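Norkska Community Help
Research Methods — Robot Learning

Excluding demonstrations with short tracking loss: effect on reported success rates

Asked by Tzu-hsuan Kwan, 23rd October

Our laboratory is preparing a report on policies learned from demonstrations given with hand-held grippers. The collection comprises 3,169 demonstrations of simple table-top tasks, chiefly grasping and moving bottles and small boxes. Each demonstration is recorded by one person using a pair of grippers, and the gripper poses are recovered afterwards from the wrist camera video.

In 64 of the demonstrations the pose estimate is lost for a short period, usually when one gripper is brought low and close to the object. The loss never exceeds 2 seconds. Our present procedure is to discard any demonstration in which tracking is interrupted at all. A reviewer within the department has objected that this removes the most difficult grasps and may make the remaining data easier than the task itself.

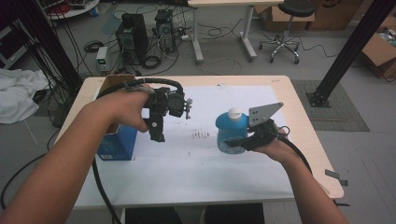 I should be grateful for advice on two points. Is it acceptable to fill the gaps by interpolation and retain the demonstrations? And if they are discarded, what must be stated in the report so that the success rate, measured over 100 trials on the robot, is not misread?

Answer by Mei-kuen Yuen (accepted)

The reviewer's objection is a fair one. The number discarded is small in relation to the whole, but the loss is not random. If it occurs mainly at low approach angles, the policy will see fewer low approaches in training, and the trials may or may not reveal this depending upon how the starting positions were chosen.

I would advise against interpolating across the full 2 seconds. A hand can close, slip and close again in that time, and a smooth curve will record none of it. For very short gaps, interpolation of position is generally tolerable provided the gripper opening is measured separately and was not itself interrupted. You should set the limit before training and report it.

The more useful step is to train twice, once with the affected demonstrations excluded and once with them retained under your chosen limit, and to run the same 100 starting positions for each. Please give the results by approach angle as well as in total. If the two policies differ only in the low approaches, the report should say so plainly. A single overall percentage would conceal it.

As to wording, state the number collected, the number excluded, the rule applied and the stage at which it was applied. The rule should appear in the methods section and not only in an appendix.

Answer by Yasuo Minami

We had the same difficulty at Brendbridge in May. Much of it came from the table surface, which was plain and offered the tracker very little to hold on to. Adding printed marks helped, although the pattern has to remain in view when the hand is low. It may be worth recording the difficult grasps again before spending time on the statistics.

Comment by Tzu-hsuan Kwan: Thank you. Our surface does carry some marks near the middle. I shall check whether they leave the wrist view at the moment of loss.

Answer by Ching-wen Tsao

Discard them. 64 out of 3,169 will not change anything.

Comment by Mei-kuen Yuen: That would hold if the losses were spread evenly across the grasps. The question states that they are not.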